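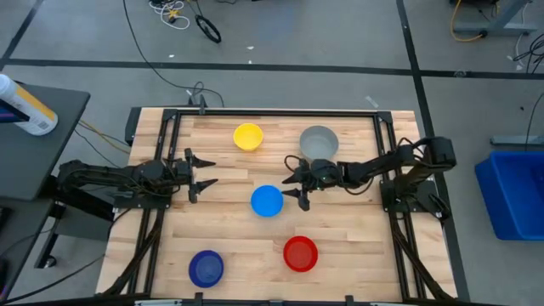

Five plastic bowls set out on a butcher-block tabletop.

How to Sort, Nest and Store Plastic Bowls

Search this site Enter keyword Go

Shared kitchens at the Drullberg residence hall hold a large quantity of everyday tableware, and plastic bowls are the items most often returned to the wrong shelf. The following procedure applies to all kitchens in the Drullberg and Abera buildings. It may also be used at home.

What is needed

A clear tabletop, a soft cloth, dish soap, and one open shelf or deep drawer. Kitchens in the Abera building are fitted with Hasteck pull-out drawers, which accept a nested stack of up to 20 bowls. Taller stacks catch on the drawer above.

Step 1. Lay out the bowls

Place every bowl on the table, right side up, with space between them. Bowls should not touch at this stage. Differences in size are difficult to judge in a stack, particularly where the colors vary. In the set shown, the translucent gray bowl is slightly larger than the yellow one, and in a cupboard the two are easily confused.

Step 2. Inspect each bowl

Run a finger around the rim and across the base. Set aside any bowl with a crack, a rough edge or a deep knife mark. Light surface scratches are acceptable. Dark colors such as navy hide food residue, and these bowls should be held up to a window or lamp. Translucent bowls may be checked from the outside.

Step 3. Wash and dry

Wash by hand in warm water with a small amount of soap. Abrasive pads must not be used. Dry the inside first, then the foot ring, where water tends to collect. Bowls put away damp will stick together and may develop an odor.

Step 4. Nest by size, then by color

Begin with the largest bowl and work down. Where two bowls are the same size, place the lighter color underneath. A bowl that tilts or has to be pressed into place belongs in a different stack. Liltier bowls have a wider rim than the older stock and should be nested separately — mixed stacks are the usual cause of chipped edges.

Step 5. Return to storage

Carry the stack with one hand beneath it. Shelf labels face outward and should match the contents. Damaged bowls go in the bin marked Returns, beside the sink.

Replacement

The two buildings hold 1,125 bowls between them, and 153 were replaced in the last inventory, completed in April. Requests for new bowls may be left at the Drullberg front desk until 4 p.m.

Shares 20 Comments 3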